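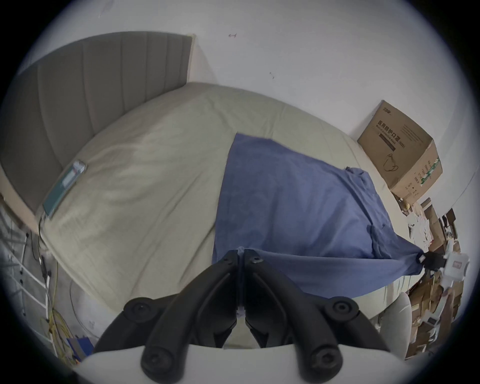
Painted backgrounds look like a different movie from my characters. How do I fix the color?

Asked Feb 25, 2018 in Hand-Drawn Animation

paperlayers

I am making a short called Tistance, drawn on paper and colored on the computer. The backgrounds are gouache on watercolor paper, scanned and placed behind the characters. I have 159 character drawings cleaned up for the first scene and six finished backgrounds.

My problem is that the characters look pasted on. The backgrounds are soft and a little grainy, with a lot of gray-greens and browns, because I wanted the look of the older storybook features. The characters are flat digital color with a black line. When I put the two together, the main character, who wears a yellow coat, seems to float in front of everything. In the night scene it is worse. She looks like she is standing in daylight.

So far I have tried lowering the saturation on the character layers, which made her look sick. I also tried a paper texture over the whole picture, but the texture sits still while she moves and it looks like she is walking behind a dirty window.

The paint is a student set from Amrani. I scan flat with the automatic color correction turned on and do the coloring and compositing in Alia. Should I repaint the backgrounds, or is there something I can do with the characters? I would like to send it to the Baltbridge shorts program, which closes in December, so I have time to redo some things but I can't start over.

4 answers hidden by the site as duplicates. Showing the rest.

inkandcel

Turn off the automatic color correction first and rescan everything. It treats each painting as a separate photo and tries to balance it, so your night painting was probably pulled brighter and less blue than what is on the paper. If your six backgrounds were scanned that way, they don't match each other either. Scan them all in one sitting with the same settings, and scan a strip of your paint swatches beside each one. Then you can correct the whole set by the same amount.

After that, work on the character. I would not touch the saturation slider. Pick her colors again for each lighting setup. In the old studio system, a character had a separate set of colors for day, night, firelight, underwater and so on, and somebody painted those up as a color model before any cels were painted. A yellow coat at night is not a darker yellow. On most night backgrounds it will end up as a dull olive or a grayish tan, and it will still read as yellow because of the blue next to it.

The way I do it:

Put one drawing of the character on the finished background.
Sample the lightest and darkest spots near where she stands.
Keep her skin and coat between those two values, except for one small accent.
Shrink the picture until it is the size of a stamp and see if you can still find her.
Save those colors as a palette with the scene name, and use it for every drawing in that scene.

If Alia lets you link the fills to a palette, you only have to change each color once. If you filled all 159 drawings with loose colors, you will have to redo the fills, but it goes quicker the second time.

The black line is the other thing. Try a dark brown for day and a dark blue for night. Pure black is almost never in a gouache painting, so a pure black outline will come forward no matter what is inside it.

paperlayers

Thanks. I checked the scans against the paintings by the window and you are right about the night one. The paper is much bluer. The fills are loose, unfortunately.

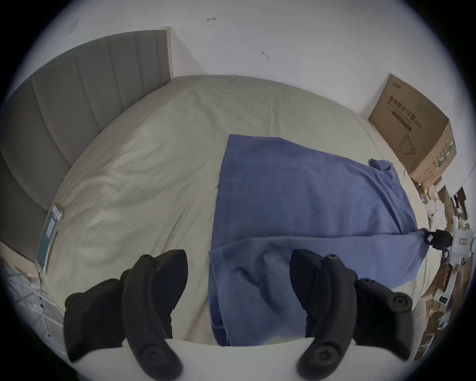 grainydays

I disagree a little with the answer before mine. The characters are supposed to come forward. In a lot of the features people love for their backgrounds, the figures are flat and have a clear outline, and they sit on top of a detailed painting without any trouble. What makes it work is that the painting leaves room for them. Look at where the action happens in those layouts and you will usually find a path, a clearing or a plain wall, with the fussy detail pushed to the sides.

So before you redo all those fills, look at the spot where your character stands. If there is tall grass or brickwork with strong contrast right behind her head, soften that part. Gouache can be reworked with a damp brush, but it lifts easily, so test it on a scrap of the same paper. You could also paint a thin overlay on a separate sheet, scan it, and lay it on as its own level.

For the texture, don't put one still sheet over everything. Scan 2 different pieces of plain paper and alternate them at the same rate as your drawings. If you shoot on twos, change the paper on twos. Keep it faint. That gives the whole picture a slight boil and the dirty window effect goes away.

A contact shadow helps too. Even a simple soft shape under the feet will stop the floating. Use a color taken from the background's own shadows and not black.

tabbycel

just repaint the backgrounds digitally, way easier. I did 1,000 drawings for mine and never used real paint once

inkandcel

Repainting digitally would lose the look the poster is after. I do agree with grainydays on the contact shadow, and I should have mentioned it. I would still change the line color before anything else. If the line is on its own level, it takes a minute to test on one drawing and you can put it back if you don't like it.

paperlayers

The line is on its own level. I tried the dark blue on the night scene with a shadow under her feet and it is a big improvement, even with the old coat color. I am going to rescan all the paintings tonight with the correction off, then make a palette for each scene. The brickwork behind her head in the alley background is a problem too, so I will try the overlay sheet there first and leave the original painting alone.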